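OK so we finally wrote down our house rules for recording robot demos at Noh, after 9 drafts and one very long lunch. Thread, in case it saves your lab some grief!

First rule: an episode gets labeled the same day it's recorded. We went back through 235 episodes from April and 52 had no outcome marked at all (mine, mostly, sorry Do-yoon).

Second: write down the starting layout before you touch the controls. Whatever is tipped over stays tipped over. I used to straighten everything up between takes and all I got was a dataset full of very tidy tables.

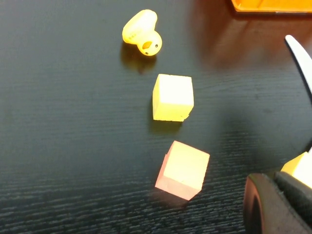

Wrist view, foam cubes and the duck. Duck on its side, third cube up at the gripper.

Third, and this is the one people argue with me about: failed grasps stay in. Mark them failed, add a few words on what went wrong, move on. Do-yoon Na wanted them in a separate folder, so now we have a tag AND a folder, fine.

Fourth: check for glare on dark tabletops at the start of every session. Shiny black wood picks up color from anything bright nearby. Note the lights in the log and don't move a lamp halfway through a batch!

Fifth: 2 people sign off before a batch gets used for training, and one of them can't be the person who drove the arm. Yes, even on small batches. Yes, even when it's late.

Still fighting over names for the objects. Is it "pink cube" or "peach cube"? Pick one, put it in the sheet, stick to it. Send me your lab's list if you have one, I'd love to compare

Recent posts
Stalano log template, updated
How we name episodes at Noh
Emergency stop checks before lunch
Fotovero light settings, my notes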